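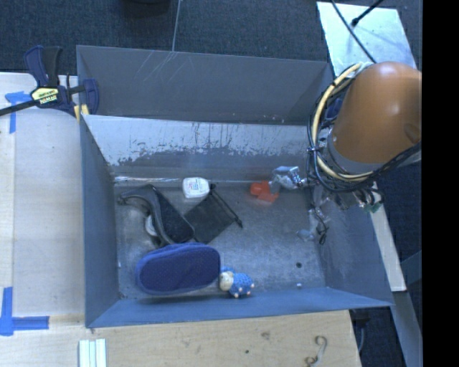 The Trillton Skeptics' Circle today released its report on the "Lady of Hoani Spring," the apparition that two sisters are said to have seen at the edge of the village of Gilen in May 1704. The report finds no record of the event written during the sisters' lifetimes. It also looks at the modern side of the story, in which believers find the Lady's outline in rust, frost, bark and window glass. Our answer to that is a plain one. Take the gray metal bin shown with this release, with its thin scratches fanning across the upper left of the back panel and a pale, worn stretch below that ends in a ragged edge. A person who has been told to look for rays of light over a veil will very likely find them. A person who has been told nothing sees a scratched bin.

The Circle takes no position on anyone's faith. Its question was a narrow one: what did people in Gilen say at the time, and who wrote it down?

The answer to the second part seems to be no one. The parish book for 1704 survives and can be read without much trouble. It lists baptisms, burials, a quarrel over a fence and the price of a new bell rope. It says nothing of a Lady, a light, or crowds at the spring. The first known account is a pamphlet printed in Drusley 842 months after the supposed event, by a man who rented rooms to pilgrims. He gives no source.

"I was told many times that the proof was in the archive," said Drahomíra Vondráček, who wrote the report. "I asked which archive, and then which box. I read what was in the box. It was mostly about sheep."

The report also compares 17 printed versions of the message the sisters are supposed to have received. The oldest is two lines long and asks for prayer. Later ones add warnings about war, a drought and, in one case, a railroad. Supporters call these "fuller" texts. The Circle would like to know where the extra words came from and has written to the Hoani Spring Fellowship to ask. The reply said the matter was "well known locally."

Claims of cures at the spring are outside the report. The Circle has asked to see medical papers and will look at them if they arrive.

The report is free to read at the Trillton public library from 11/1/18. Copies can be sent by mail on request.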